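June 14, 2023
Pig unit biosecurity, Kilgate farm – disinfectant and boot wash work

Continued from the last entry. Eluned asked me to write more complete sentences because she could not follow my notes, so I try.

Purpose of this week: to see if the boot dip at the entrance of the farrowing house does what we suppose it does. The dip is a plastic tray, the same model at all the doors. The written procedure says to brush first, then to stand in the dip for the contact time on the label. What people do in the morning is step in, step out and go to the sows. I do it also when I carry something, so I am not in a position to complain.

Swabs. We took boot soles before the dip, after the dip only, and after brush plus dip. Loan did the plating in the Cusden room. She used 210 plates in total with the blanks and the repeats. Two of the blanks had growth, so she will repeat that batch and I do not use its numbers until then. The plates from the other batches look clean.

First reading, to be confirmed: dip without brushing is almost the same as nothing when the boot has dung in the profile. With a brushed boot the difference is clear, even to the eye. This is not new, Finn found the same thing at Yeoh when he worked there, but now we have it for our own boots and our own mixture, and Gilles wanted it from our own farm before he changes the rule.

Mixture. I checked the dosing with the strips. The tray at the farrowing house was weak, the tray at the weaner door was correct, and the one at the loading bay was under an open gutter and had become mostly rainwater. I moved it by hand to the other side of the door. Kenna says it was always on that side until the gutter broke, so the gutter must be repaired also, otherwise someone will move it back.

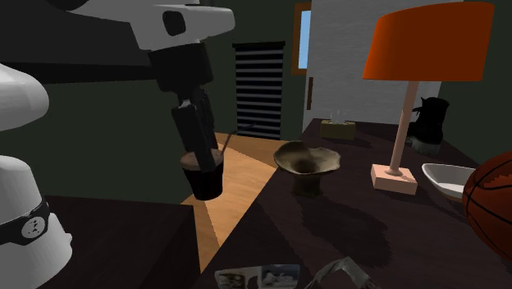
Change of solution is at present "when dirty". I would like to replace this by a fixed day and also when dirty. It must be written on the tray with a marker, not only in the book, as the book stays in the office and the tray does not.

Vehicles. The feed lorry stops now outside the perimeter fence and blows the feed over, this works well. The collection of dead stock does not work well. The bin is 160 m from the fence, but on our side, so the lorry has to enter the yard. Gilles measured for a new place next to the road, 200 m from the nearest building, with a hard base already there. The path to it crosses the clean route of the staff in one point. I have drawn it on the plan with red and I do not see how to avoid the crossing without a second gate. To discuss.

Visitors. The rule of no contact with other pigs before the visit is signed by everyone, but the form does not ask about hunting or about wild boar meat. For swine fever this is a real question and not a formality, because the virus remains for a long time in meat and in ham. I wrote a new line for the form. Eluned will correct my English there before it is printed.

Food in the changing room: the sandwiches stay on the dirty side. The fridge is still on the clean side. It has been over a month and it is a small fridge – Finn and I can carry it.

Lotolach trial: delayed, the new detergent is not delivered. They now say July. I do not plan plates for it before I see the drums.

To do
– Loan: repeat the batch with the bad blanks
– me: strips again on all trays, same hour as today
– Kenna: gutter at the loading bay, and more long brushes, the short ones hurt the back and are not used
– Gilles: ask the price of a second gate
– Finn and me: fridge

Strips are in the upper drawer, left. Please close the tube after, the humid ones give a false low value.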